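Home | Stories | Submit | About

The Breakfast Shift

The job at Kadgate was called "demonstrator," which I thought meant I'd be handing out cheese on toothpicks. I said yes before I asked. Rent in Tostlow does that to a person.

So I made pretend breakfast. All day, five days a week, I held a pair of handles and a robot arm copied whatever my hands did, and the machine kept a record so that something, somewhere, could learn from it. They wanted 2,000 clean episodes by November. On my first Monday I got 15, and three of those were me dropping the banana.

I had a running total on a sticky note — the software counted too, but I liked mine better. The afternoon I'm telling you about, it said 246, and the prompt on my screen said KETCHUP.

Now, I have feelings about ketchup. My ex put it on eggs. I got the gripper closed around the bottle, swung it out over the toaster oven, and right then my phone buzzed on the shelf with his ring. 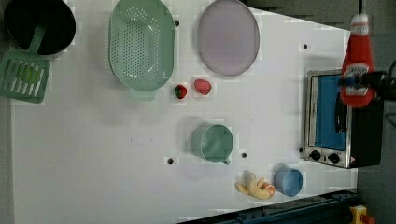

Episode 247

I didn't pick up. I couldn't, both hands were busy! But I didn't move either. I stood there holding that bottle in the air for the length of a whole voicemail, strawberries and cups and everything waiting on me, and the recorder kept right on recording.

You're supposed to throw those out. There's a pedal for it, and the training binder from Kusport (they made the software) has a page on hesitation: don't. The machine learns your pauses along with everything else.

I set the ketchup down and hit save.

In the spring they ran the trained arm for the people from Caputo, and I got to watch from the back. It did the cup. It did the banana, better than me. Then it picked up the ketchup, carried it over the oven, and stopped.

"Is it stuck?" somebody asked.

"Give it a second," I said.

41 shares | 6 comments

Recent stories
The Lake Key
Two Buses Home
What the Piano Weighed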